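January, late, with a blanket over my knees

Well, we did it. We went back for a second look at the house on Achari Lane this afternoon, and I have been walking through it in my head ever since, which is why I'm sitting up writing instead of sleeping. 2,172 square feet, the sheet says, and I believe every one of them, although a good many seem to have gone into the upstairs hallway. You could hold a dance in that hallway. The bedrooms open off it looking a little short-changed, poor things.

Tharun Salian met us at the door again, and I have to say I like him more than I expected to like a real estate agent. He let us wander. The first time through I only noticed the nice parts (the window seat! the deep front porch!), so this time I made myself look at the dull things. I ran the taps. I opened the electrical panel and stared at it as if I knew what I was seeing. I went down to the basement and sniffed, and it smelled of paint and cardboard, and there's a stain low on the north wall that Tharun said the sellers put down to an old gutter. Maybe so. I wrote it down for the inspector anyway.

The furnace is 18 years old. I keep coming back to that. It was running along happily enough while we stood there, but 18 is 18, and I remember what Mom and Dad paid when theirs quit in the middle of a cold snap. The roof is newer, thank goodness, and the windows on the street side have been replaced, though the ones at the back still have the old storms on them and one wouldn't budge for me or for Paul.

We talked it over and over at home and got nowhere much, and then we talked about supper, which was easier.
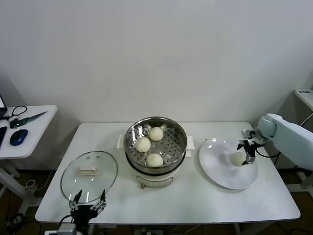
Three buns in the steamer, lid off.

Paul wants to offer a little under asking and ask for a credit toward the furnace. I want to offer the asking price and have it over with – I can feel myself getting attached, and I know that's just when a person should keep her wallet shut. There's another couple going through tomorrow, or so we're told. Paul says there is always another couple. He said the same about the brick place in Jatex Heights, and that one sold out from under us in two days, so I did not let him say it twice.

What I can't settle is the kitchen. It's a good size and it gets the morning light, but whoever laid it out put the refrigerator clear across the room from the counter, so you'd be carrying the milk on a hike. We could move it if we gave up the little desk nook, and I'd give up the nook gladly. Paul thinks he'd pay bills there. He has never once paid a bill at a desk.

Then there's the yard, long and narrow, with an apple tree right where I'd want one, and a fence the neighbors share the cost of, according to Tharun. I need to get that in writing. I also need to call the bank first thing about the rate lock, find last year's tax papers, and ask my sister for the name of her inspector, the one who crawled all the way under her porch.

I've left the listing sheet on the stairs so I won't keep reading it. Paul is asleep already. I'm going up.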